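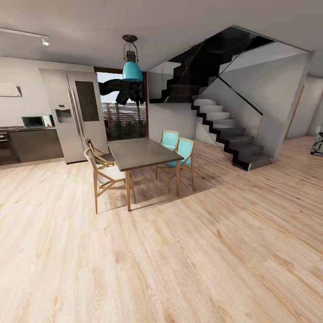

Figure 1. Open-plan interior with kitchen, dining area and staircase (computer rendering).

Home Contents Previous section Next section References

Last updated: Oct 1, 2019

4. What the logbooks recorded

The 29 households in the Flostow study sent us 3007 log entries over 28 weeks, and we were delighted with how much people chose to write. We had asked only for the date, the odometer reading and the job. Many entries run to a full paragraph, with side notes on weather, squeaks, and whether a neighbor came over to help. The material is far richer than the printed form allowed for, and much of what follows rests on those extra notes.

Entries were sorted into checks (looking at something and leaving it alone), top-ups, replacements, and repairs. Two of us coded each entry separately. Where we disagreed, Hajnalka Mészáros read the entry without seeing our codes and made the final call. Most disagreements were over wiper blades, which one coder kept treating as a repair if the old blade had torn. We settled on calling every wiper change a replacement.

4.1 Checks came first

Checks were by far the most common kind of entry, led by tire pressure and engine oil. We expected a burst of checking in the opening weeks and then a steep fall as the new notebook lost its shine. The burst did happen. The fall was much gentler than we had feared, and in several households checking picked up again in September, when the mornings turned cool and the tire pressure warning lights came on.

The timing of the checks is one of our favorite findings. People did not follow the calendar page at the front of the notebook very closely. They checked their cars when they were already outside for some other reason: before a long drive, after washing the car, while waiting for a child to find her shoes. One driver logged the oil level every time she took the trash cans to the curb. Her record is the most regular in the whole set, and she never used a reminder of any kind.

Drivers who tied checking to another chore in this way kept it going longer than drivers who picked a set day. The set-day group often missed one week, then wrote an apology in the margin, then missed several more. We would love to see this tested with a larger group, and with people who park on the street, who were few in our study.

4.2 Paper and phone

Households could use the Gelell notebook, a paper book with one line per job, or Jernen, the phone log we built for the project. They were free to switch at any time. Paper entries were shorter but were written closer to the moment of the job, judging by the greasy thumbprints and by the odometer readings, which were seldom rounded. Phone entries were longer and easier to read, and many of them were typed in the evening.

Rounding turned out to matter a good deal. A phone entry typed on the couch often gives the odometer to the nearest hundred miles, and when two rounded entries sit close together it is hard to tell how far the car went between oil checks. One family had a car that used a noticeable amount of oil every 600 miles. Their paper record showed it plainly within a few pages. When the same family moved to the phone, the pattern blurred, then came back once they began taking the notebook out to the driveway and copying it over later. They came up with this fix by themselves, and two other households did the same without having heard of it.

We do not read this as a mark against phone logs. The search feature in Jernen was used again and again for one question, the size of some bulb, filter or drain plug, and people were thrilled to find the answer waiting from last time. Paper users wrote such sizes inside the back cover, where there was never enough room. A second printing of the notebook should give that page over to part sizes entirely.

4.3 When the car went to the shop

Drivers took their logs along to Csonka, the repair shop that agreed to work with us, whenever a job was beyond what they wanted to do at home. The mechanics were asked to note whether they had looked at the log and whether it changed the first thing they tested. They looked at it more often than we had dared to hope. Short notes with a mileage and a plain word for the noise were the ones they found useful ("clunk, front left, only backing up"). Long guesses about the cause were mostly skipped.

Brake complaints gave the clearest cases. A log that listed the date of the last pad change let the mechanic go straight to the other likely parts. Without it, the wheels came off first as a matter of routine. Cooling problems were a close second, thanks to drivers who had written down each top-up of coolant. A slow leak is easy to forget when each top-up is small, and a column of four or five of them on one page makes a strong case for a pressure test.

Battery trouble was the weak spot. Few drivers had logged the age of the battery at all, and the form never asked for it. That was our mistake, and an easy one to put right.

4.4 Confidence and its limits

At the closing interviews, run by Lilla Kelemen, drivers spoke with real pleasure about knowing their cars better. Several had moved from checks to small replacements during the study: cabin filters, bulbs, an air filter. A cabin filter seems to be a wonderful first job. It needs few or no tools on many cars, the old part looks convincingly dirty, and a mistake does little harm.

Growing confidence did not lead people into work they were not ready for, at least in these records. Jobs that meant lifting the car stayed with those who had done them before. A handful of drivers wrote that they had read up on a job and then decided to leave it to the shop, and we coded those entries as checks, though they probably deserve a category of their own. Deciding against a repair takes knowledge too, and the present coding hides it.

We also saw how much the second driver in a household matters. Where two people shared the car and only one wrote in the log, gaps showed up at every trip the other person made. Where both wrote, even badly, the record held together, and the exchanges between the two sets of handwriting are a joy to read.

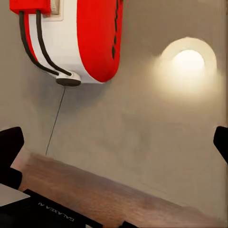

4.5 Missing entries

Every household had at least one stretch with nothing written. We asked about these at the interviews and filled in jobs only when a receipt could be shown. Jobs recalled from memory were noted on a separate sheet and left out of the totals above. Vacations explain many of the gaps, and a change of car explains two of the longest. For the changed cars we kept both records under the same household and started the mileage over with the new vehicle.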